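Print this page | E-mail this page

We use cookies to remember your reading settings. Accept | Manage

Audience Response to the Documentary Vullora: Student Project Report
Ewan Hoani, Film Studies, second year
September 8, 2024

1. Aim
The project tested whether viewers of a film portrait remember archive footage better than interviews. The film chosen was Vullora, a documentary on the stage actor Jurach, directed by Tran.

2. Method
Two screenings were held in February. A total of 50 viewers completed a form straight after the film. The form asked for any moments they recalled, in their own words. Answers were coded as archive, interview or other. Unclear answers were coded by a second reader.

3. Results
The forms gave 342 separate mentions. Of these, 200 referred to archive footage, mostly the rehearsal reels from the Clastier theatre. The opening interview with the actor's sister was the most cited single item.

4. Limits
Most viewers were students on the same course. The sound was poor in the second screening, which may have lowered recall of speech. No follow-up form was sent.

5. Further work
A repeat with a general audience is planned, using a shorter form.

Related items
Sound and silence in the film portrait
Subtitles and viewer recall
Coding open answers: a short guide
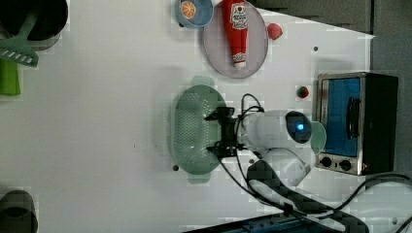
Fig. 1. Gripper over a pale green colander, from above.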